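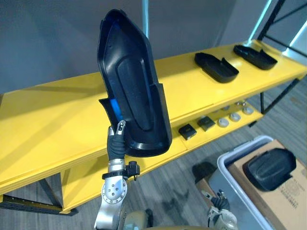

Black molded shell with blue inner pieces, with the yellow shelving behind.

Readers of this journal have asked for a fuller account of how molded parts are sorted and shelved at Kokden, and I set it down in the present entry. The matter is a modest one. It has nevertheless occupied a good part of my working hours since April, and my notes on it now fill most of a ledger.

The shells are the most awkward item in the store. They are tall, narrow toward the top and broad at the base, with a raised lip along the bottom and a stepped notch on one side. The glossy panel on the inner face shows every mark under the overhead lights. Shells of this shape do not stack neatly, and two placed face to face will rub at the rim. Our former practice, inherited from the Yeh building, was to lay them flat in bins. Ms. Pui-shan Tsang reviewed that practice in the spring and recommended that it be discontinued.

Under the present arrangement, each shell is stood on its base with the notch to the left. The blue pieces are checked before shelving: the thin strip inside the upper rim and the small insert at the notch. A shell with either piece missing goes to the returns bay with a written slip. Shelf labels follow the Jotano numbering, under which the shells are listed as item 1077. The older Brerkix labels should be removed entirely, including the adhesive – a point on which I have been corrected more than once.

The store is allotted 400 shells. Bay 39 was set aside for the overflow and has proved too shallow for the base, so that the lip projects past the shelf edge. Ms. Yi-chun Choi has proposed moving the overflow to bay 2, which is deeper but stands a considerable distance from the packing bench. I have asked that the question be held over until the aisle has been measured.

The yellow finish of the shelving has been well received. Dark parts are easily seen against it, even late in the afternoon, and dust is noticed sooner than it was on the gray units. Wiping down is done with a dry cloth only. Requests for the revised label sheet may be left in the tray beside the store entrance.

Last updated: April

Home | Journal | Storage Notes | Archive | Contact

Contact the author | Copyright, all rights reserved | Back to top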